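Saturday, open day, written up over a late cup of tea

Well, we got through it, and I enjoyed it far more than I expected to! We had the Kumer kitchen up on the big screen by ten, with the arm over by the island, and the Nordin visitors settled in front of it with their coats still on.

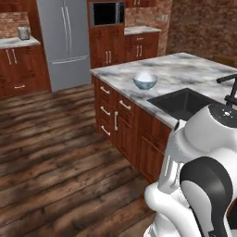 Most of the questions were about reach, and one lady wanted to know if we'd picked the marble ourselves (sadly not, it came with the scene). I'd set aside seed 614 for the talk and kept 1,481 as a spare. Must put both in the Drovano folder before I forget. The second half was all worktop, and I rambled on a bit about clearances near the wall. 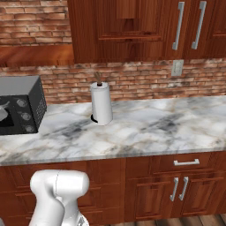
Kumer kitchen, arm by the worktop with the paper towel holder.

Still to do: send Conden the slides, and find the long display cable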